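Before You Sign for the Arm

The first quote Prakash Devadiga got for a drinks robot ran to three pages. The arm took up half of one. Everything else was mounts, guarding, freight, training, a service plan and a line called "integration" that cost more than his espresso machine.

Devadiga runs Hemport, a tea and coffee bar with plants down one side and a counter too small for the lunch crowd. He started looking at automation last June. He wanted a machine to make the slow drinks so his staff could take orders and clear tables.

He looked at two systems. Prandex sells a fixed arm with its own counter. Ludeck leases a smaller unit by the month and handles the repairs. Neither salesperson asked how many green teas he sold on a Sunday, so he worked it out himself: 217 drinks in total, 18 of them stirred by hand.

That changed the budget. A machine sized for 500 drinks a day would sit idle most of the week. Devadiga cut the plan back to one station, leased, with a break clause after the first year.

His advice to other owners is to write down the jobs before calling anyone. Stirring a small cup takes two hands and a little patience. Wiping up a spill is a separate job, and so is replacing a napkin. Each one you hand to a machine adds a tool, a sensor or a week of setup to the bill.

Ask for the cost of spare parts in writing. Ask who comes out when the unit stops at 8 a.m., and what they charge for the drive. Measure the doorway. Fallahi, the fitting firm Devadiga hired, had to send its first counter back over less than an inch.

He also set aside money for the floor and the wiring, and he was glad of it. The power supply needed a new circuit, and the landlord wanted drawings before anyone lifted a panel.

The lease starts next month. Until then the green tea is made the usual way.

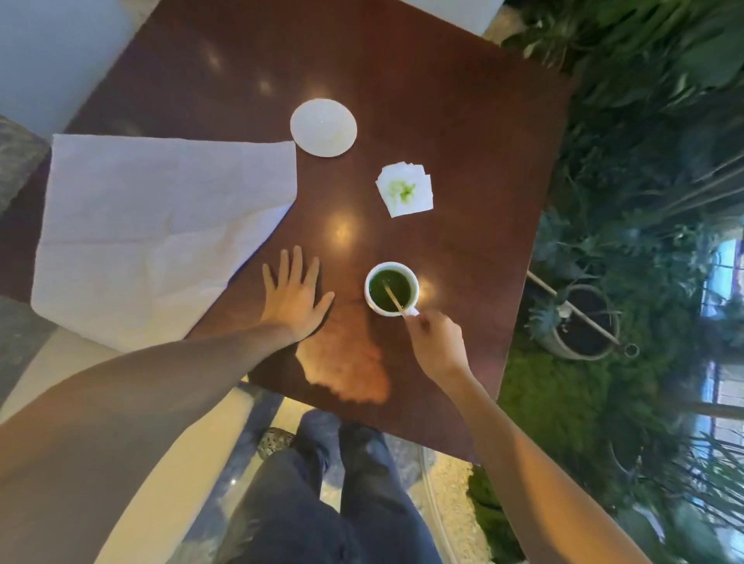 Stirring a small cup by hand, one of the jobs to list before asking for a quote.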